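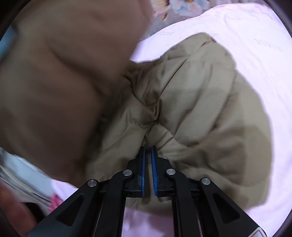 3.2 Construction of the hand-held gripper

The gripper was built in the shared workshop at Parberg, where members have access to two filament printers, a drill press and a bench for small electronics. All structural parts were printed in black filament. The design goal was a tool that one person could carry through a home and operate with one hand, while keeping the same finger geometry as the arm-mounted version described in Section 4.

Each finger is driven through a mirrored linkage. The arms of the linkage are flat and carry long triangular cutouts, which reduce the moving mass. The joints turn on silver pivot screws, two on each side, as visible in Figure 1. In the first build these screws were tightened directly against the printed arms, and the joints became stiff after a short period of use. A thin washer was added at each joint in the second build, and the printed holes were drilled to final size by hand.

The inner faces of the fingers are lined with blue textured pads. Smooth pads were tested first and were rejected for work with clothing, as thin outer fabrics slid out of the grip when the garment was lifted by a single fold. The ridged surface held such fabrics at a lower closing force. The pads are treated as wear parts and can be replaced without removing the fingers.

The camera is fixed to the body of the tool and looks forward along the fingers. A wide lens was selected so that both fingertips and the area around them remain in view when the tool is close to a surface. The curved dark border produced by this lens is left in the recordings and is masked only at the training stage.

Figure 1. The gripper open at the lower edge of a quilted jacket on a bed. The fingertips are close to a stitched seam.

3.3 Recording in the home

Recordings were made in November by members of the workshop in their own homes. The set contains 773 recordings of garment handling. Operators were asked to leave rooms in their usual state and to avoid clearing beds or tables before a session. No fixed lighting was used.

Padded garments required separate treatment. The outer shell of a quilted jacket moves over its filling, and a grip on the shell alone often fails to move the garment as a whole. Operators were therefore instructed to approach along a stitched channel, where the layers are joined. Of the full set, 46 recordings were set aside for manual review under this procedure. The review was carried out by Bastien Huet, who marked the start and end of each grasp.

Motion blur was common when a fold passed close to the lens. Such recordings were kept where the fingertips could still be located. The effect of removing them is reported in Section 5.

The stored files were scaled to a common size and indexed with the Kutine logging tool. A limit of 2000 images per recording was applied, and longer recordings were divided at the nearest open position of the gripper.

Related items

Nechyporuk: Low-cost linkages for printed grippers
Prostivell workshop notes: Replacing worn finger pads
Parberg shared workshop: Drill press and printer access
Kutine: Indexing long recordings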